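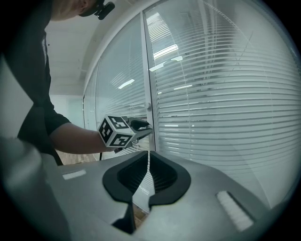 Hand-held gripper with marker cube, seen over the fingers of a second gripper.

Filed under: Projects / Robotics / Shared Workshop

# Inskip grippers

Build files and recordings for the Inskip hand-held gripper, made in the Sternby shared workshop. Mechanical design by Viola Serra, tracking code by Gopinath Lobo.

## Contents

- `cad/` — finger and housing parts, STEP and STL
- `markers/` — print sheets for the cube faces
- `clips/` — 239 recordings, 30 frames per second
- `tools/` — calibration and playback scripts

## Notes

Print the marker sheets at full scale and measure one square before gluing. Run `calibrate.py` again any time the cube comes off its mount. It needs 300 frames with at least two faces in view.

Clips 1 to 180 use the old finger files — don't mix them with later ones when fitting jaw width.

## Known issues

Tracking drops out near glass doors. Aileen Estrella is working on a filter, due in February.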